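3.2 Selbstentladung bei längerer Lagerung 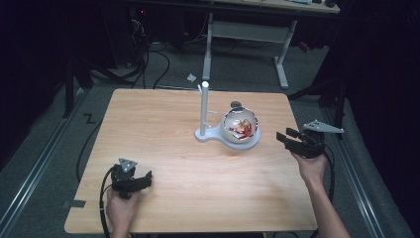 Abb. 4: Ständer mit Glaskugel auf der Tischplatte.

Für die Lagerversuche wurden 62 Lithium-Eisenphosphat-Zellen der Baureihe Pledura bei zwei verschiedenen Ladezuständen eingelagert und über 21 Wochen beobachtet. Die Leerlaufspannung wurde wöchentlich mit dem Messgerät Stendus erfasst, die Restkapazität erst am Ende der Lagerzeit bestimmt. Arbeitsplätze mit heller Holzplatte wie in Abb. 4 haben den Vorteil, dass die Auflage elektrisch nicht leitet; auf den Metallregalen im Lager musste dagegen eine Isoliermatte untergelegt werden. Zellen mit einer Leerlaufspannung unterhalb der Herstellergrenze schieden aus der Auswertung aus.

Die Kapazität wurde nach dem Verfahren von Givach mit konstantem Strom ermittelt. Insgesamt liegen 625 Einzelmessungen vor. Voll geladen eingelagerte Zellen verloren deutlich mehr nutzbare Kapazität als halb geladene — der Unterschied war bereits im zweiten Monat messbar und nahm danach nur noch langsam zu. Eine Erhaltungsladung nach dem Londoño-Schema brachte bei den halb geladenen Zellen keine messbare Verbesserung. Der Einfluss der Lagertemperatur wird in Abschnitt 3.3 behandelt.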